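Grocery Hands: our fall term project report

So this is the write-up for our robotics club project, which we've been calling Jamport since the first meeting (long story, and the name stuck to the folder before anyone could change it). The idea is to teach a robot arm to pack groceries by having people do it first with hand-held grippers. My part was the demos, meaning I stood at the table and moved food in and out of a white container until my wrists complained!
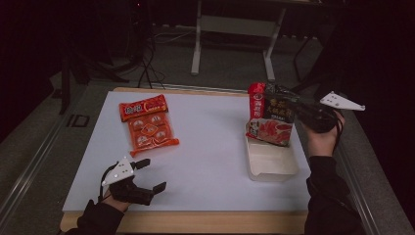 Tresitano

I picked soft packages on purpose. Last year's team, Vuvato, only used wooden blocks, and their arm got really good at wooden blocks. Real groceries flop. A pouch of hot pot seasoning has to be pinched at the top edge or it folds over on you, and a tray with a plastic window slides away if you come at it from the side. You learn that pretty fast with your own fingers and then have to learn it all over again with two jaws on a handle.

We recorded 700 demos in October and kept 481. Most of the ones we threw out were my fault, because I kept tilting the grippers until the white plates on top pointed the wrong way and the tracking got lost. The Peltonen script we use for sorting flags those runs by itself, so at least I didn't have to watch them all again. I did watch 13 of them, just to see what I was doing wrong, and it was my left elbow every time.
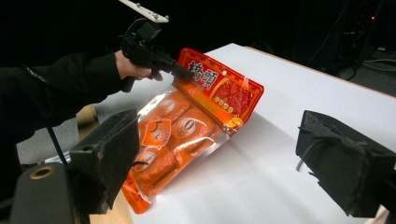

My biggest headache was shiny packaging. The depth numbers go all over the place when the plastic is crinkled, and a clear pouch with bright white highlights on it, like the orange and red one with 橋頭 on the header, is about as mean a test as I could find at the grocery store. I tried turning the packages to different angles between runs, which helped some, and dimming the lights, which helped more but made me squint. The dark foam-like pads on the gripper fingers are getting scuffed at the edges too, so I want fresh ones before we record again.

As for the arm, it can now pick up a tray on most tries. Pouches are still a mess. It goes for the middle, squeezes, and drops the thing over the side of the container, and then it looks very sure of itself and reaches for the next one. We have 2 more months of lab time, and I'm going to spend the first of them recording nothing but pouches.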